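Home | Posts | Replies | Media | Search

A thread on picking math software for a middle school, written down while I still remember it. I teach seventh and eighth grade math in Brimbridge, and last spring our department had to choose a new practice program for the building.

Our old one was being shut down by the company at the end of the school year. We got the notice in April. That left us one quarter to find something, try it, and get it through purchasing.

We started with a list of 9 programs. Most came off quickly. Two didn't work on our student laptops at all. Two more wanted a phone number for every student account, and the district won't allow that.

One had good lessons but no way to type a fraction. Kids had to write 3/4 with a slash, and the program sometimes marked it wrong if there was a space in it. I tried it several times to be sure I wasn't doing it wrong.

That and a price problem with another one got us down to three: Bumutero, Nalinard, and Kuzmenko Math.

Each of us used one for two weeks with real classes, then we traded. I had Nalinard first.

Nalinard looks the best of the three. Big type, clear graphs, easy to read from the back row on the projector. Setup took me one planning period. The students had no trouble logging in.

The trouble was the hints. A student who clicks hint gets the first step. Click again, second step. Click again and the answer is sitting there. By day four a good part of my third period had figured out that three clicks gets you through any problem.

You can turn hints off, but only for the whole class. I have students who need them and students who abuse them, and there's no setting for that.

Share this post | 12 comments

Kuzmenko Math was second for me. It's plain. Gray and white, small buttons. The problems are the best written of the three, especially ratios and percents. They read like a teacher wrote them.

It also asks kids to explain an answer in a sentence now and then. I read those myself, the program doesn't grade them. Some nights that was fine and some nights it was too much reading.

The weak spot is reports. To see who missed a skill you open each student one at a time. With five sections that is not going to happen on a regular basis.

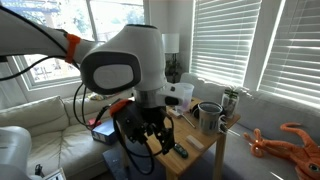 Bumutero was last. I didn't expect much from it after the sales call, where the rep spent most of the time on badges and avatars. You can switch all of that off in the class settings. I did on the first day and only two kids complained.

What sold me was the daily sheet. One page per class, skills across the top, names down the side, a mark where somebody is stuck. I can print it before first bell and know who to pull for a small group.

It also lets you set hints student by student. After Nalinard that was the first thing I looked for.

Things I don't like about Bumutero: the geometry section is thin, and the protractor tool is hard to line up on a touchpad. I went back to paper and plastic protractors for the angle unit and will do the same this year.

The word problems are also too much alike. If there's a train in one there's a train in the next. I write my own for quizzes.

On cost. All of them quote per student, and all of them come down if you ask. We asked for 15 percent off the first Bumutero quote and got it in one e-mail. I wish I had asked for more.

Read the renewal terms. One of the quotes had the price going up every year unless we canceled in writing 60 days ahead. It was on the last page in small type. Our business office caught it, I didn't.

Print this thread | E-mail this thread

A few people asked what I'd do differently. I'd test with the slowest laptop in the cart. We used the newer ones for the trial and then found out in the fall that graphs take a long time to load on the old ones.

I'd also have students fill out a short form after each trial. I asked mine out loud and got the opinions of the same handful of kids every time.

And I'd try the parent login. We forgot about it, and the one we ended up with sends a weekly message to families that reads like a warning even when the student is doing well. We had calls. You can edit the wording now, under Messages, then Templates.

We're most of a year in with Bumutero. I use it 3 days a week, some 20 minutes at a time, and the rest is whiteboards, paper, and talking. I wouldn't use any of these programs for a full period.

If your school is looking at the same three, my trial notes are typed up and I can send them. They cover grades seven and eight only. I don't know how any of them do with algebra for high school credit, so please ask somebody who teaches it.

Reply | Share | 31 comments

Older posts | Newer posts | Back to top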